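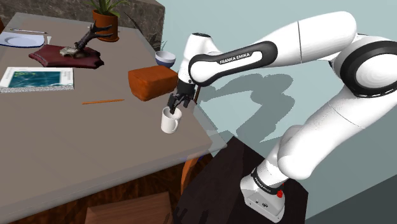 Gutent No. 8 Stoneware Mug, plain white
Sold singly or as a set of 2
Stocked by Pultlow Kitchen Supply

Price: $8 each
Availability: in stock, ships Saturday
Category: Tableware > Mugs and cups > Everyday

About this mug

We carry very few mugs, and we are slow to add new ones. Most of what gets pitched to us is a standard mug with a paragraph of poetry attached. Gutent's sales sheet for the No. 8 runs to three pages and uses the word "ritual" on every one of them. Ignore all that. It's a white mug with a handle. It holds coffee. We tested it for most of a winter before deciding it was worth the shelf space, and what follows is what we found, including the parts Gutent would prefer we left out.

Claim: "Keeps drinks hot up to twice as long"

Twice as long as what? We asked, and the answer was "a leading thin-walled mug," with no name given. So we ran our own test, pouring water at 185 degrees into the No. 8 and into the Mevureck diner mug we have sold for years. After half an hour with no lid, the No. 8 was at 119 degrees. The Mevureck was a hair behind, close enough that we wouldn't bet on the result coming out the same way again. If you fill either mug with hot tap water for a minute before you pour, you gain more than you will ever gain by switching brands. If you want coffee that is still hot at lunchtime, buy a steel travel cup with a lid and stop reading mug pages.

Claim: "Chip resistant"

Partly true. The rim is rounded and a bit thicker than usual, and ours came through months of being knocked against a faucet without damage. The foot ring did less well. One of our test mugs lost a flake there after being set down hard on a stone counter. It still sits flat, and you would have to turn it over to see the spot. We would call this a normally tough mug. "Resistant" is a word with no legal weight that we know of.

Claim: "Ergonomic four-finger handle"

Depends whose four fingers. Those of us with small hands got all four through and were happy. Those with big hands got three and had the pinky tucked underneath, which is how people have held mugs forever. The handle does stay cooler than the body, as you would expect of a handle. In the microwave it warms up after a couple of minutes, so grab it with some care.

Claim: "Stain-proof glaze"

No. Strong black tea left overnight marks the inside, same as any white mug. The marks come off with baking soda and a damp sponge. Gray streaks from metal spoons also show up after a while – those need a proper cream cleanser and a little patience. We'd like Gutent to drop this line from the box, and we have told them so.

Dishwasher and microwave

Fine in both. The base has a shallow dip that collects water in the dishwasher, and you will get a dribble down your sleeve if you unload in a hurry. Gutent says a drainage notch is coming in a later version. It was also coming in the last version. Not for use on a stovetop, under a broiler or in the freezer.

How it compares

Mevureck diner mug: heavier, lower, harder to tip over. Handle is tight for large hands. Costs a little more. Better choice for a break room where things get thrown in the sink.

Yap enamel cup: light and nearly unbreakable, but the rim gets too hot to drink from for the first few minutes and it can't go in the microwave. Good for camping. We don't understand people who use one at a desk, though we sell plenty of them.

Gutent No. 8: the one in between. Pleasant rim, decent handle, oversold by its own maker.

Is the set worth buying?

Only if you want a second mug. The set comes in a printed gift box and costs exactly the same as buying them one at a time – we refused to charge extra for cardboard. The box is not especially strong, so if you are mailing it on to somebody, put it inside another one.

Color

White only. Gutent lists an "oat" and a "fog" as well. We ordered samples of both and could not reliably tell them apart under kitchen lighting, so we passed.

Returns

Send it back unused within the month for a full refund. If it arrives broken, email us a photo and we'll ship another. No need to mail us the pieces. Chips from ordinary use are not covered by us or by Gutent, whatever the leaflet in the box seems to suggest about "a lifetime of mornings."

Related items: Mevureck diner mug, Yap enamel cup, Pultlow cream cleanser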